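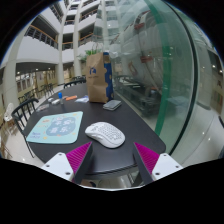

Mieke Vanhove reckons everyone should rebalance on their birthday and then leave the thing alone for a year, and I've been chewing on that ever since she posted it in the beginners' thread. I love the simplicity! But my birthday is in May and my portfolio is already well off where I meant it to be, so I'd like some other views before I do anything.

The background: I hold 2 funds, a global share tracker and a bond fund, both through Aasen. My plan was 75% shares and 25% bonds. Shares have had such a good run that I'm now at 83 and 17, and the odd thing is that I'm more nervous about shares than when I started. So I'm holding more of the thing I trust less. I've drafted the sell order and deleted it again more times than I'd like to admit.

My questions, I suppose, are these. Do you go by the calendar or by how far things have drifted? Does it matter that I pay in every month? And does anyone do it in stages? It's all inside an ISA, so I don't think tax comes into it.

Posted by Wonuneck, 28th January

---

**Lenov**

Great question, and I'm so glad you mentioned the monthly payments, as that's where I'd start!

Before selling anything, point all your new money at the bond fund. You don't have to touch the shares at all, there's no dealing charge for the sale, and it's much easier on the nerves than pressing a sell button. I did this for most of a year after I'd let mine wander, and I found it really satisfying watching the percentages creep back - I kept a little spreadsheet just for that.

The catch is size. If your monthly payment is small next to the pot, it will hardly move the needle. Work it out on paper first. On a pot of £40,000, being 8 points over means £3,200 is in the wrong place. If you pay in £400 a month you'd get most of the way in eight months, assuming markets sit still (they won't). If you pay in £50, forget it and sell a slice.

On calendar or drift, I use both. I look every 3 months and only act if shares are more than 5 points away from target. Most times I look, I shut the page and go and make lunch. By that rule you'd be due one now, but your band can be wider than mine. Pick it while you're calm and write it down somewhere.

One more thing, and it's the bit I'd think hardest about. You say you're more nervous than when you started. Getting back to 75 fixes the drift, but is 75 still the number you want? Those are two separate decisions and I'd take them on separate days. I went down to 70 a while back, after asking myself how I'd feel if the share part halved, and I've been much happier with it. Do check what sort of bonds your fund holds as well. Long-dated ones can swing about quite a lot, and that surprised me the first time.

---

**Balville**

just sell it and be done, 83 is too high if you're worried. i do mine in january every year, takes ten minutes

---

**Wonuneck**

Thank you both! Lenov, I did the sum and my payments would take far too long on their own, so I'm going to sell in stages, 4 points now and the rest in May when I'd have been looking anyway. New money goes into bonds in the meantime. I've written down a band of 5 points as well and stuck it inside the folder.

Haven't decided on the 75 yet. I tried the "what if it halved" exercise last night with real pounds instead of percentages and it was quite a different feeling, so I'm going to leave that one for a couple of weeks and come back to it. If anyone has moved their target down and then wished they hadn't, I'd love to hear how that went.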